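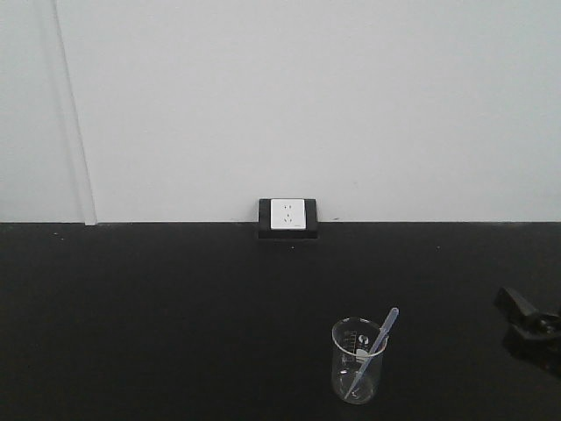 **Girnano bench top, matte black**

Flat work surface for teaching labs and prep rooms. The black finish has a slight texture and low glare, so clear glassware is easy to find on it. Supplied with a back-edge power outlet in a black housing with a white faceplate.

- Length: 308 cm
- Weight: 141 kg
- Lift: 2 people
- Warranty: 2 years
- Cleaning: damp cloth, mild soap

Pale dust shows on the black. Wipe down before weighing or pouring. Do not use scouring pads.
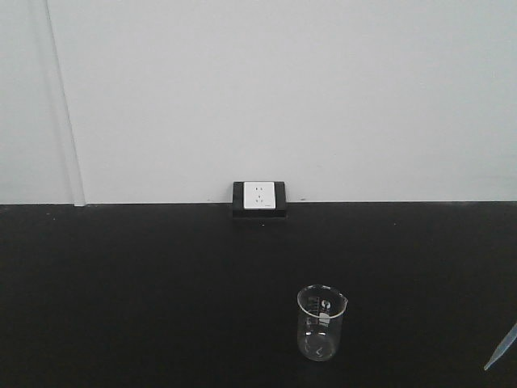
Zyanya Cuautle wrote that the outlet position suits her hot plate but a wide plug crowds the lower socket, and she would order a second outlet next time.

Extra outlets are fitted before shipping and can't be added later. Mark their positions on the order form. Dolero legs fit without drilling; other legs need the adapter plate, sold separately.
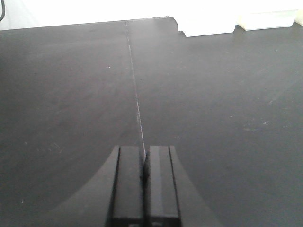
*Girnano top in dark gray, with containers at the right.*

Orders placed by noon Thursday ship the following week.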